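Table Linens: Washing, Stain Removal and Storage
Posted 21 January 2025 by Leire Sotomayor in Laundry and Linens

Most tablecloths and runners wear out in the wash long before they wear out on the table. Hot water, too much detergent and a long tumble in the dryer do more harm than a few years of dinners. The notes on this page cover printed and plain cloths for everyday use. Antique linen and anything with metallic thread should go to a cleaner who handles textiles.

Before the first wash

Read the care label and then cut it off only if you have written down what it says. I keep a card inside the linen closet door with one line for each cloth.

Test any strong color for bleeding. Wet a white cotton rag, press it against the darkest part of the print for a minute, and look at the rag. If color comes off, wash that cloth alone in cold water until the rag stays clean. Orange, red and navy are the usual offenders, especially where they sit next to a pale background.

Expect some shrinkage in cotton. Buy a cloth with a few extra inches of drop on each side, or wash the fabric before you hem it if you sew your own.

Spills during the meal

Blot. Rubbing pushes the liquid into the weave and roughs up the surface of a print. Use a plain white napkin or paper towel, since a dyed napkin can add a stain of its own. Lift the cloth and put a folded towel under the wet spot if the table is wood.

Leave candle wax alone until it is hard. Pick off what you can with a dull knife, lay brown paper over and under the spot, and go over it with a warm iron, moving the paper as it takes up the wax. 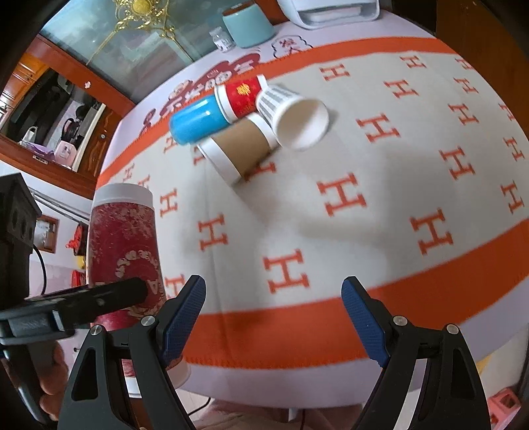
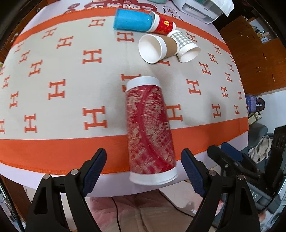
Stains by type

Coffee and tea: rinse from the back with cold water, then work in a little liquid detergent. Let it sit for 5 minutes and rinse again. If milk was in the coffee, soak the cloth in cool water with an enzyme detergent before it goes in the machine.

Fruit juice and soda: cold water first. Light-colored soda dries clear and turns yellow months later, so treat the spot even if you can't see it.

Red wine: blot, rinse with cold water, and soak in oxygen bleach mixed according to the package. Check the label to be sure it is safe for colors. Salt takes up some of the liquid but doesn't remove the stain.

Grease and butter: dish soap, straight from the bottle, worked in with your fingers. Cornstarch left on the spot for a while helps with a heavy one.

Tomato sauce: scrape, rinse from the back, dish soap, rinse. Drying the cloth outdoors in the sun will often take out the last of the orange.

Check every stain before the cloth goes in the dryer. Heat sets most of them, and a second wash is much easier than trying to lift a baked-in spot.

Washing

Cool or warm water and the gentle cycle are enough for most cloths. Don't pack the drum. A large tablecloth needs room to turn over or it comes out with creases that no iron will shift. Use half the detergent you would for a load of towels, and skip fabric softener, which makes cotton less able to soak up a spill.

Fringed edges tangle. Put a fringed runner in a mesh bag, and comb the fringe straight with your fingers while it is still damp. Stitched hems hold up better, but pull them square before drying or they will curl.

Drying and ironing

Take cloths out of the dryer while they are slightly damp, or hang them over two parallel lines so the weight is spread. Iron on the wrong side if there is a print. Start in the middle of the cloth and work toward the hems — the other direction pushes the fullness into the center and leaves it puckered.

For a long runner, set the ironing board next to a clean table and let the finished end slide onto it.

Storage

Fold creases weaken fabric if they are always in the same place. Fold in thirds one time and in quarters the next. Better still, roll runners around a cardboard tube covered with a piece of old sheet. Felista Nyaga wrote in to say she hangs hers over padded pants hangers, and that works well if the closet is deep enough.

Don't use starch on anything going away for the season. It attracts silverfish and can yellow. Avoid plastic bags too, and keep linens off bare wood shelves, which can leave brown marks. A clean pillowcase makes a good cover.

I bring out the holiday cloths in March and look them over for spots I missed. There are usually 2 or more that have to be washed again.

When a cloth is past saving

Cut around the bad area. A stained tablecloth will often give 12 napkins or a set of drawer liners, and the scraps make decent polishing rags. Zigzag the raw edges if you aren't going to hem them.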